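7.4 Grip faults during laundry transfer (codes 300 and 333)

Applies to: Narkent two-armed units running the Fellix transfer routine, basket to bed.

Read 7.2 (stopping the robot) before you start. The supplier's own sheet says code 333 "clears itself on the next cycle". In our experience it clears the message and leaves the fault where it was. Treat it as live until you have worked through the steps below.

Background

In November a unit at the Eseo site kept its fingers closed after reporting a release. The log showed a clean drop. The garment was still in the hand, and the arm set off for its next position and dragged the cloth with it. Gearóid Mac Carthaigh hit the stop. The supplier put it down to a stiff fabric. Trí Trịnh repeated the run with a thin cotton shirt and got the same result, so we don't accept the stiff fabric explanation and neither should you.

Checking the reach into the basket

1. Put the basket on its stand with the clothes already in it. Don't hand garments to the robot for this test.

2. Start the routine at walking speed or slower. The panel offers a "smart" speed setting. Leave it off.

3. Watch the fingers as they go down into the clothing. The hand should stop when it meets resistance. If it keeps pushing and the basket begins to slide, press stop and log code 300 by hand, as the unit doesn't always log it for you. 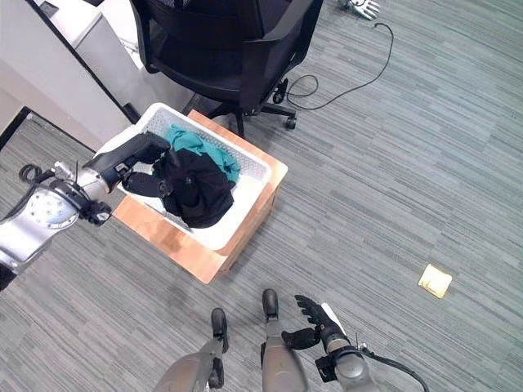

Can I rely on the force reading on the panel to tell me the hand has stopped pushing?
Use it as a hint only. The reading lags behind the hand, and on two of our units it froze at its last value while the motor was still driving. Look at the basket and the cloth, and keep a hand on the stop.

4. If the reading and the hand disagree, note both. Write down the panel value as shown, even if it looks silly. Kwaku Ackah once sent in 2,811 from a hand that was touching nothing, and that number led us to a damaged sensor lead.

Checking the lift

5. Let the arms raise the clothes clear of the basket, then pause the routine. Wait one minute. A sound grip holds through the pause. A slipping one usually gives itself away in the first few seconds, though we have seen it take longer.

Note: a garment caught inside another one counts as a single item to the software. It does not count as a single item to you. If a smaller piece falls out during the pause, the grip has not failed, but the item count in the log will be wrong from then on.

6. Look along both forearms for straps that have crept or cables pulled tight. A strap that moves can tug a connector, and a tugged connector gives the same code as a worn finger pad. The supplier's flow chart sends you straight to replacing the pad. Check the strap first, as pads cost money.

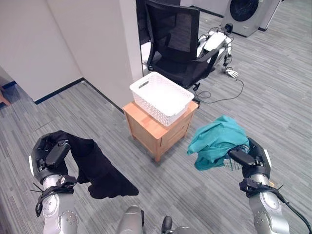

7. Resume and let the arms go to the bed. Stay outside the marked reach of both hands, including the one that is not carrying anything. An idle hand is still powered.

Checking the release

8. When the panel says "released", compare it with the hand. There are three results you might see:

Fingers open, cloth free: carry on to the next garment.

Fingers open, cloth snagged: pause, then go to 7.5.

Fingers closed: press stop. Do not press "retry". Retry moves the arm before it opens the fingers.

Caution: never pull a garment out of a closed hand while the power is on. The fingers may open or tighten without warning, and we have no firm explanation for which one you will get. Đức Lương asked the supplier for one and was told the behaviour was "within design". We have asked again. Until there is a proper reply, the rule is power off, brakes confirmed, then hands in.

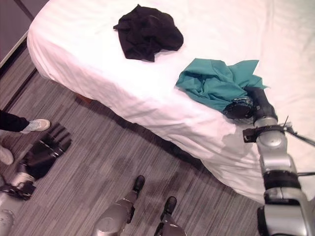 The same rule covers feet. People remember to keep their fingers clear and forget that a lowered arm can swing at ankle height, so whoever is spotting should stand back far enough to take one full step away without looking behind them. Flat closed shoes only.

9. Run the whole transfer three times. One good run proves very little. The Eseo unit had 1,902 logged transfers with no fault shown, and we now doubt a fair number of those.

10. Send the log and your own notes to Thiện Phan at Dương. If they disagree, send them anyway and don't tidy up the notes to match the log.

Firmware

The latest release note claims that code 333 is fixed. We have not been able to confirm this. Carry on using steps 1 to 10 after updating, and keep a copy of the older version in case you need to go back.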